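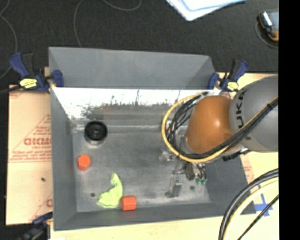
How do I clean out a big gray storage bin that has turned into a place for everything?

Take all the things out first, sort them on a table, wash the bin with warm water and a little dish soap, dry it completely, and put back only what belongs there. For a bin of normal household size you need about an hour, and most of this hour is sorting.

I have done this work many times, at home and in the small repair workshop where I help on Saturdays. The steps below are the ones I still use. They are for bins with a hard inside, metal or plastic. For fabric baskets you need another method.

What you need

A table that can become dirty, or a table with an old sheet on it
A bowl of warm water with a few drops of dish soap
Two soft cloths, one for washing and one for drying
An old toothbrush
Small boxes or jars for the sorted things
Masking tape and a pen for labels

Step 1. Put the bin on a table

Do not work on the floor. I did so for years and my back was not happy with me. If the bin is heavy, take out the big things before you lift it. A height near your waist is good, because you must reach down to the bottom many times.

Step 2. Take out the big things, then the small ones

Begin with what you can hold easily in one hand, such as spools, wheels and solid blocks. Soft things come next. A crumpled piece of cloth or foam often hides a screw or a button inside, so open it and shake it above the bin, never above the carpet.

Leave the dust and the very small pieces for the end. When only these are left, sweep them into one corner with a dry brush and pick them out by hand. Do not turn the bin upside down over the trash. Botond Kovács, my neighbor, lost the key of his bicycle lock in this way, and he looked for it until April.

Step 3. Make groups

I make groups by how I will look for the thing later. Blocks of the same shape and color go together, even if one has a small damage. Round things go in a low box with a side high enough that they cannot roll away. Soft pieces go in a bag. Everything that I do not recognize goes in one box, and I write the month on it. If the box is still closed after 6 months, I give it away.

Please be strict with empty spools. I used to keep them all, and I had a full drawer. Now I keep two, for string.

Step 4. Check the bottom of the bin

Look if there are holes. Some bins have small round holes in the bottom, made for screws or to let water out. They are useful, but small parts can fall through them. If you keep beads or screws in such a bin, put them in a closed jar first, or cover the hole from the outside with a piece of tape. Do this after the washing — tape does not hold on a wet surface.

Step 5. Wash it

Wipe the walls from the top down, and then the bottom. Use the toothbrush in the corners and along the line where the wall meets the bottom. On metal, always wipe in one direction. If you go in circles, you will see every circle when the light comes from the window.

For marks of glue I put a little cooking oil on the cloth, wait 10 minutes, and wipe again with soap. Carola Strobel, who taught me this, uses the Clundard cleaning paste for the difficult marks. I have tried it and it works, but it has a strong smell, so open a window.

Scratches do not go away with washing. You can leave them. They do not disturb the things inside.

Step 6. Dry it

Dry with the second cloth, then leave the bin open for some hours. I usually leave it until the next morning. On metal, streaks of water will stay if you let it dry alone, so the cloth is necessary. If you see streaks anyway, wipe one more time with a cloth that is only a little damp, and dry again at once.

Step 7. Put back only one kind of thing

Here is the difficult part. The bin is big and it looks so empty that you want to put everything back. Please choose one group, or two groups if you separate them with a piece of cardboard. Heavy things go on the bottom, soft things on top. Put the label on the short side, where you can read it when the bin is on the shelf.

How often?

I do a full cleaning two times a year. Between them I look into the bin when I put something away, and if there is a thing which does not belong, I take it out immediately. It needs less than a minute.

If you have a question about a special material, write it in the comments and I will try to answer on the weekend.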